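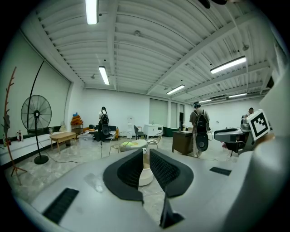

Kelulach东片区一月分段停水更换配水管，地势较高住户须提前储水

Kelulach供水运营单位Flodus发布通告，一月起对东片区Araújo街地下配水管实施更换。施工段长371米，现有管道为灰口铸铁管，已使用40年，接口为承插式刚性接口。新管采用球墨铸铁管，内衬水泥砂浆，外壁喷锌加终饰层，接口改为橡胶圈柔性接口。工程分段进行，每段接驳时关闭上下游阀门，停水范围为阀门之间的全部支管和入户管。

首次停水定于星期二晚间十时开始，次日清晨六时恢复。后续各段停水时间由Flodus在作业前两天张贴于楼门，并同步发送至登记住户的手机。未登记的住户可在营业厅凭用水户号补登。

Flodus管网部工程师Jailson Fagundes介绍，该管段近年漏损集中在接口处，管体本身的石墨化腐蚀也已达到需要更换的程度。东片区土质以粉质黏土为主，旱季收缩、雨季膨胀，刚性接口在不均匀沉降下容易松脱，填料随之失效。去年进行的夜间最小流量测试表明，在关闭全部大用户支管之后，该段仍有持续流量，听漏杆和相关仪定位到的漏点大多与接口位置重合。

“单点修补已经做过很多次，修好一处，压力恢复后相邻接口又开始渗水。”Fagundes说，“继续打卡箍没有意义，从维修记录看，整段换管的费用更容易控制。”

更换后的管段工作压力设定为295千帕，由街口新建的减压阀组调节。阀组设主路和旁通路，主路检修时由旁通路供水。减压阀前安装Y形过滤器，阀后设压力变送器，数据传回调度室。夜间用水低谷时段，调度室可将阀后设定值下调，以减少背景漏损；清晨用水高峰前再恢复至日间设定值。

施工图显示，本次工程另新增2座阀门井，分别位于街道中段和东端，井内安装软密封闸阀和排气阀。原有管段中途没有可用的隔断阀，一处爆管须关闭整条街道的供水。新增阀门投入使用后，停水范围可缩小到单个区段。东端管线末梢同时设置排泥口，供定期冲洗使用。

施工采用原位开挖方式，沟槽开挖前先以探管仪核对燃气和通信管线的走向，并在路口处人工开挖探坑。管顶覆土深度与旧管一致，管底铺设砂垫层，管侧回填中粗砂并分层夯实，管顶上方铺设警示带。路面先作临时恢复，待沉降稳定后再铺面层。临时路面保留期间，街道限制重型车辆通行，垃圾清运车改由北侧巷道进入。

管道安装后依次进行水压试验、冲洗和消毒。消毒使用次氯酸钠溶液，浸泡时间结束后排空，再以清水冲洗，至出水余氯与管网水一致。水样由Veline实验室检测，项目包括浑浊度、色度、余氯、总大肠菌群和菌落总数。Veline微生物组负责人Valquíria Rocha表示，取样点设在管段首端、末端及中段消火栓，三处结果全部合格后才能接入用户支管。菌落总数需要培养，出具报告的时间不能压缩，施工单位已将这段时间列入进度计划。

在新管接通之前，沿街住户由临时地面管供水。临时管为聚乙烯管，沿人行道内侧敷设，过车道处加盖护板。临时管管径小于现有管道，同时用水量较大时，各户压力会低于平日，四层以上住户受影响较明显。没有屋顶水箱的住户应避开早晚高峰使用洗衣机和燃气热水器。部分热水器在进水压力不足时会自动熄火，属于正常保护动作，待压力恢复后重新点火即可。

关于停水期间的储水，公共卫生技术员Lucimara Moura提出以下意见。饮用水与杂用水应分开存放。饮用水使用食品级带盖容器，装水前以洗涤剂清洗，再用稀释的含氯消毒液润湿内壁，静置后倒掉并以清水冲净。曾盛装油漆、农药、机油或清洁剂的容器，无论清洗多少次，均不得用于储存饮用水。塑料桶底部通常标有材质代号，无标识的桶只用于冲厕和拖地。

杂用水对容器没有特别要求，普通水桶即可，但不宜放在门口和走道中间，光面地砖溅水后摩擦系数下降，老人和儿童容易滑倒。有幼儿的家庭，任何深度的敞口水桶都应加盖，或放在幼儿无法进入的房间。储水超过一昼夜未用完的，饮用部分应更换。停水期间还应注意蚊虫孳生，恢复供水后剩余的水可用于冲洗厕所或浇灌，不必倒入雨水口。

Moura另提示，停水时应关闭入户总阀，并确认各水龙头处于关闭位置。往年停水作业中，较多投诉来自住户外出时龙头未关，夜间来水后地面积水并渗入楼下。设有增压泵的住户须切断水泵电源，防止空转损坏机械密封，也避免来水初期把管内沉积物吸入水箱。

恢复供水时，管内空气会随水排出，龙头可能出现喷溅和乳白色水流。乳白色由微小气泡造成，静置后自下而上变清，不影响使用。若水呈黄色或褐色，则为管壁铁锈脱落，应先打开位置最低的一个冷水龙头，以中等流量放水，变清后再开启其他龙头。放水期间不要使用热水器、净水机和洗衣机。起泡器滤网应拆下冲洗，净水机前置滤芯视压差情况清洗或更换。放水后仍持续发黄的，可拨打Flodus客服电话要求上门排放。

对于因排放浑水增加的用水量，Flodus客户服务部的Érica Evangelista表示，一月账单将对施工范围内的住户按固定水量扣减，无须逐户申请。扣减额依水表口径确定，餐饮和洗衣类商户另行核算，需提交停水前三个月的抄表记录。施工造成的入户管损坏由施工单位修复；水表之后的户内管道，经现场判定与施工有关的，按同一方式处理。

透析患者、居家护理对象以及街内诊所列入优先保障名单，停水期间由水车定时送水。尚未列入名单的住户须在停水前提交医疗机构证明。水车停靠点设在Araújo街与市场路交口，停水时段内持续开放，取水须自备容器。水车出水口配有软管，容器口径过小的可向随车人员领取漏斗。

沿街商户对施工时间提出过异议。经营洗衣店的Tainá Vasconcelos在说明会上要求把白天的接驳作业改到夜间，并询问临时管能否满足其设备的进水流量。Flodus答复，全部主管接驳均安排在夜间，支管改接每户需时较短，可与商户约定时段；洗衣店所在楼栋将单独加装一根临时支管。对于施工围挡占用店前装卸位的问题，双方尚未达成一致，将由区交通部门现场核定。

旧管不作整体挖除。与新管走向冲突的部分切断取出，其余部分封堵两端并灌注低强度水泥浆，防止日后管体塌陷引起路面沉降。取出的管段中有数节将送检，测定剩余壁厚和腐蚀深度，结果用于评估同年代敷设的其他管线。东片区目前仍有两条支路使用同类铸铁管，是否列入下一批更换计划，待检测报告提交后确定。

施工期间的水压和停水时段可在Flodus营业厅查询，纸质时间表同时放置于市场路社区服务点。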